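The Working Surface: Jollmont College Takes Stock of Its Desks
Facilities and Campus Life

The oldest desk still in daily use at Jollmont College is on the second floor of the Remodthorpe Building, in a room that has been used for bookkeeping, typing, drafting and, for the past several years, academic advising. Its top has been refinished at least twice. One drawer does not close. The advising staff have asked that it stay where it is.

Requests of that kind arrived regularly last year, when the Office of Campus Facilities carried out the first complete survey of desks in the college's history. Earlier inventories had grouped desks with tables, and in one case with lecterns, and no reliable total was available to the departments that had to plan their rooms. The survey, which began in February and ended in October, recorded 1,194 desks in offices, classrooms, reading rooms and shared workrooms across the two campuses. Of these, 128 were listed as needing repair before they could return to regular service.

The survey form was a single page. It asked for the room, the height and width of the desk, the condition of the top and legs, and the number of people who normally used it. A final line, headed "Remarks," was added at the suggestion of the library and became the most useful part of the record. Departments wrote that a desk faced the wrong way for the afternoon light, that two desks of different heights had been pushed together for group work, or that a good desk had been used for years as a place to set down mail.

Students were consulted separately through a questionnaire, which drew 1,402 replies. The most common complaint concerned depth. Many of the older classroom desks were made for a notebook and a textbook, and there is little room on them for a laptop computer once either one is open. The second most common complaint was noise, principally from desks with metal feet on uncovered floors. Requests for new furniture came well below both of these. A large share of students asked only that the furniture already in the building be arranged differently.

The college has followed that advice where it could. In the Remodthorpe reading room, long rows that had stood since the building opened were broken into smaller groups, with a wide path left from the door to the reference shelves. The change cost the room nine seats. Use of the room in the evening hours has nevertheless risen, and the library intends to keep the arrangement through the coming academic year.

Repairs are being handled on campus under a program known as Flulteo, which was established to keep college furniture in use for as long as it remains safe and sound. The Flulteo shop occupies a former loading area behind the Remodthorpe Building. Work there is ordinary and exacting: tightening frames, replacing glides, sanding edges, filling old holes left by pencil sharpeners and reading lamps. Desks come in by building, so that a department loses its furniture all at once for a short time and does not wait on single pieces for a whole semester.

The shop has adopted a few standing rules. A top is refinished only if the surface catches paper or cloth. Carved initials are left alone unless they interfere with writing. Hardware from desks beyond repair is sorted into bins and used again, and a surprising number of drawer pulls now in service in the registrar's office came originally from the old drafting room.

The most extensive changes have taken place in Ásgeirsdóttir Hall, where a shared workroom of 1,135 square feet was cleared during the summer and set up again before classes resumed. The room had long served several departments without belonging to any of them, and its furniture reflected that history. Desks had been carried in when they were needed elsewhere no longer, and few had been carried out.

Planning for the room began with the question of how people would move through it. Much of the work done there is done standing, and the previous layout made it difficult for two people to work side by side without one of them backing into a chair. The revised plan keeps space clear along the near side of the desks and moves storage to the hallway. Chairs are available on request from the closet by the stairs.

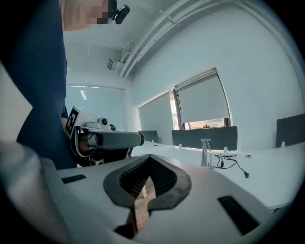 Working on foot beside the desks, Ásgeirsdóttir Hall.

Users of the room are asked to observe the following practices. Desktops should be cleared at the end of each session. Bags and coats belong on the hooks in the hallway. Desks may be moved within the room, but they should be lifted by two people and returned to the positions shown on the plan posted inside the door. Food is permitted in the lounge on the first floor only.

Departments have raised some reasonable objections. Clearing every desk at the end of a session is a burden on projects that last several days, and the shelving in the hallway is already close to full. Facilities staff are reviewing a proposal to add a second set of shelves near the east entrance. A decision is expected in March.

Attention will turn next to the small offices on the third floor of the Remodthorpe Building, several of which contain more desks than occupants. Departments wishing to release a desk, or to request one from the Flulteo shop, may submit the survey form at the facilities counter between 8:30 a.m. and 4 p.m. Measurements should be taken at the doorway as well as in the room. The third-floor doors are narrow, and two desks delivered there last spring had to be taken back down.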